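Cleaning out the linen closet, part whatever

Ok so quick one because I have to be out the door at 4 and the dryer is still going.

The linen closet. I have been putting it off since we moved to Bridport and finally it got to the point where the door wouldn't shut. You know the trick where you lean on it with your hip and push the latch with your thumb? That stopped working. Something had slid down behind the bottom shelf and the whole stack was leaning out at me.

So. Everything out on the bed. Everything. It covered the bed and then the chair and then part of the floor, and I had a small moment of wanting to push it all back in and go make a sandwich. Made the sandwich first, then came back.

Sheets. Why do I own a fitted sheet for a bed size I haven't had since my twenties. It's going. The flannel set from Leone is staying even tho the elastic is shot, I'll sew it, I say that every winter but this time the elastic is already bought and sitting in the drawer. Pillowcases with no partner went in the rag bag except the striped one. I like the striped one.

Towels were worse. I keep every towel. The old bath towels get demoted to dog towels and we don't have a dog anymore, so they were just sitting there being demoted. The shelter out past the Granex building takes them, washed and folded, they don't care about holes. Dropped off two bags and the woman at the desk was so nice about it that I went home and found more.

Dish cloths and cleaning cloths were all mixed in together, which is gross when you think about it for more than a second. Now it's by color. Purple for dusting and the table, white for dishes, anything gray or ugly is for floors and under the sink. My sister-in-law does it by room and swears by that but I'd forget by morning. 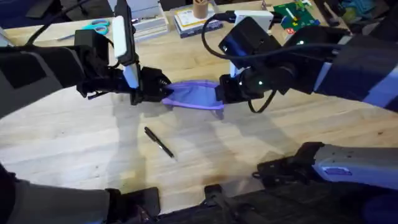

Purple = tables. That's the whole system.

Where was I. Folding. I watched a bunch of videos on how to fold a fitted sheet and I can tell you that I still can't fold a fitted sheet. I can do the corners-in-corners part and then somewhere around the third corner I lose track of which side is out and it turns into a ball. What I do now is get it into a sort of lumpy rectangle and then stuff the whole set inside one of its own pillowcases. Looks fine from the outside. You grab one bundle and the bed is covered. Should of done this years ago.

The shelves got washed too – vinegar and warm water, left the door open all afternoon to air out. There was old shelf paper in there with little teapots on it, stuck down like it was painted on. Scraped at it with a butter knife until my wrist hurt. Two shelves done, one still has teapots. They can stay.

Then I bought bins, which everyone says to do last and I did last, so, proud of that. Got 3 of the Plotar ones with the handle cut into the front. Measured first for once. They fit with a finger of room on each side. One for guest stuff, one for tablecloths, one for the things that don't have a name (heating pad, shower curtain rings, the sewing kit with no needles in it).

Tablecloths I haven't decided on. There's a lace one from my grandmother that has never been on a table in my lifetime. Can't use it, can't give it away. It's in tissue at the bottom of the bin and that's where it was before, just without the bin.

The thing behind the bottom shelf was a beach towel btw. Sand still in it! From the lake I guess. Shook it out off the back step and it's on the line now.

Still to do – sew the elastic, find a lid for the guest bin, label things if I can find the marker. Also the bathroom cabinet, but not until June, I mean it.

Dryer just buzzed. Gotta go.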